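4.3 Loading the Bike for a Multi-Day Route

Applies to the Brunovent rear rack with Caruso side bags. Fit the rack as described in section 4.2 before you start.

1. Stand the bike upright on level ground and shift to the smallest rear cog.

2. Hook the left bag onto the rack rail. Slide it back until your heel clears it through a full turn of the pedals.

3. Close the lower latch. It clicks twice.

4. Repeat for the right bag.

5. Pack tools, spare tubes and stove fuel at the bottom of each bag. Keep fuel and food in separate bags.

6. Put small items in the inner pocket. The pocket holds 784 grams. Do not hang anything from its zipper.
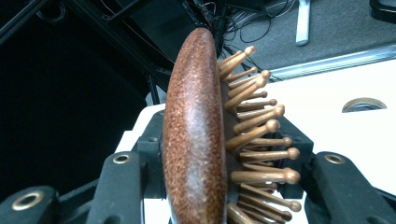
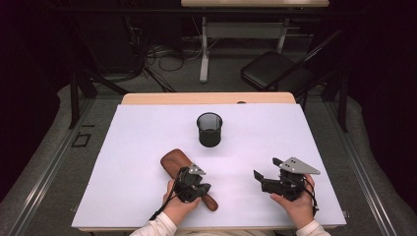 Author: Kila Route Guides

7. Weigh both bags. The difference between left and right must not be more than 339 grams.

8. Lay the tent lengthwise on top of the rack and fasten both straps. Tuck the loose ends under the buckle.

CAUTION: The rack is rated for 20 kg in total, bags included. Do not exceed this on unpaved roads or on long descents.

Note: Riders on the Skeswood loop climb 1,278 meters on the first day. Pack for that day first – rain jacket and gloves on top, camp gear underneath.

9. Ride a short test loop with one hard stop and one tight turn in each direction. If the rear wheel sways, move the heavy items lower and test again.

10. Check all four rack bolts after the first hour of riding, then every morning before you set out. Tighten by hand with the supplied key only.

Note: The Skeswood water taps are shut off until the end of February. Fill all bottles before you leave and repeat step 7 if you carry them in the side bags.

For removing the bags at camp, see section 4.4.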